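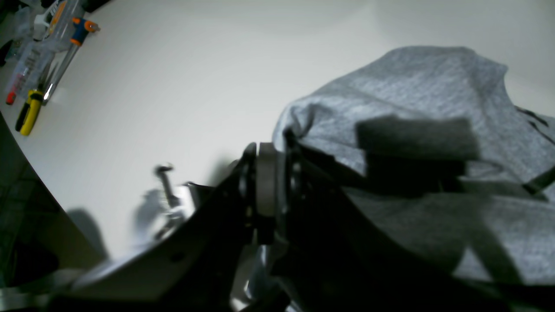
Vortragsnotizen: Warum Ersatzteilnummern lügen
Länge 25 Minuten, danach Fragen. Wasser hinstellen, Handy aus.

Folie 1, Einstieg

Guten Morgen. Kurz warten, bis hinten die Kaffeetassen abgestellt sind.

Ich verwalte seit vielen Jahren Ersatzteilkataloge. Auf Partys sage ich, ich sei in der Logistik, dann fragt wenigstens keiner nach. Heute darf ich es einmal offen aussprechen, vor Leuten, die dafür Eintritt bezahlt haben.

Frage ins Publikum: Wer hat schon einmal ein Teil mit der richtigen Nummer bestellt und das falsche bekommen? Hände abwarten. Wer sich nicht meldet, arbeitet im Vertrieb.

Folie 2, der Katalog von Weseo

Als wir den Katalog übernommen haben, standen 2.201 Artikel drin. Davon waren 583 Dubletten: dieselbe Dichtung, dieselbe Schraube, nur mit Bindestrich, ohne Bindestrich oder mit einem Leerzeichen am Ende, das man erst sieht, wenn man schon sehr verzweifelt ist.

Zahl stehen lassen. Nicht sofort weiterreden, auch wenn es unangenehm wird.

Die Dublette kostet zunächst gar nichts, darum räumt sie auch keiner weg. Sie liegt da wie der zweite Dosenöffner in der Schublade. Teuer wird es, wenn der Einkauf die eine Nummer nachbestellt, während von der anderen ein ganzes Regal voll ist.

Folie 3, sprechende Nummern

Kleine Geschichtsstunde, höchstens zwei Minuten. Bei der Generalprobe waren es sechs.

Bei Hedlund hatte jede Stelle der Artikelnummer eine Bedeutung. Erste Stelle Baugruppe, zweite Stelle Werkstoff, dritte Stelle Farbe. Schönes System, bis die zehnte Farbe kam. Die zehnte Farbe wurde dann als Werkstoff verschlüsselt. Seitdem gibt es im Hedlund-Katalog den Werkstoff Hellblau.

(Lacher abwarten. Wenn keiner kommt: weiter, als wäre nichts gewesen.)

Mein Rat: Nummern sollen dumm sein. Fortlaufend, ohne Sinn, ohne Ehrgeiz. Alles, was man über das Teil wissen will, gehört in Felder, die man ändern kann, ohne dass ein Lieferschein ungültig wird.

Folie 4, die Bezeichnung

Beispiele vorlesen, trocken und ohne Grimassen:
Halter, neu
Halter, neu, alt
Halter (der richtige)
Blech wie besprochen

Alle vier stammen aus Ikwood, aus dem laufenden Betrieb. »Blech wie besprochen« ist bis heute lieferbar. Besprochen wurde es vor meiner Zeit.

Überleitung: Wir haben eine Regel eingeführt. Erst das Hauptwort, dann das Maß, dann der Werkstoff. Keine Adjektive, die altern. »Neu« ist verboten, »vorläufig« auch, und über »final« müssen wir hier hoffentlich nicht reden.

Folie 5, wie man aufräumt

Wir haben im Pukard-Projekt mit den meistbestellten 1.000 Artikeln angefangen. Der Rest durfte warten. Er hatte Übung darin.

Vorgehen: Teil aus dem Regal holen, messen, mit dem Datensatz vergleichen, zusammenführen. Alte Nummer sperren, aber auffindbar lassen. Wer sie löscht, bekommt im Dezember einen Anruf von einem Kunden, der genau diese Nummer auf einem vergilbten Zettel stehen hat.

Von den Sperrungen wurden 38 wieder aufgehoben. Zwei Teile sahen gleich aus und hatten verschiedene Gewinde. Das hat die Werkstatt herausgefunden, und zwar laut.

Folie 6, Schluss

Falls die Zeit knapp ist, Folie 4 kürzen, auf keinen Fall Folie 5.

Bitte ans Publikum: Suchen Sie heute Nachmittag in Ihrem System nach dem Wort »Diverses«. Schreiben Sie mir, was Sie gefunden haben. Ich sammle das.

Adresse einblenden, Fragen. Bei der Frage nach der Software auf die Pause verweisen, sonst sitzen wir um 12 Uhr noch hier.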